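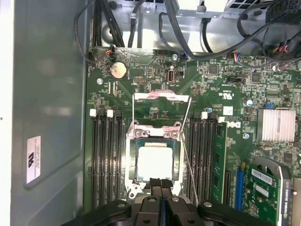

Processor handling: first 300 examples

The Kulonano bench spent November collecting demonstrations of one job, moving a desktop processor between its socket and a gray fixture plate. An operator drives the arm through each attempt, and the wrist and bench cameras record it along with the joint positions.

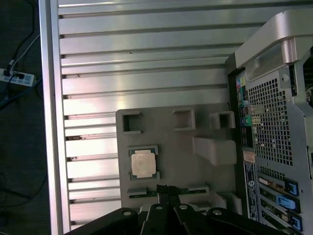

Attempts that fail are kept and tagged. We train on the clean ones first and add 20 recoveries per batch. Sessions stop after 2 hours. 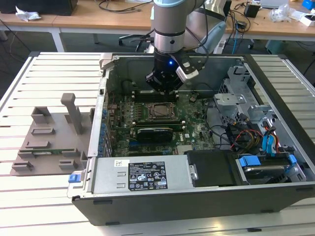 Harvey Gill would like the next batch to use a second make of tower, and asks that the lighting be changed every 15 attempts.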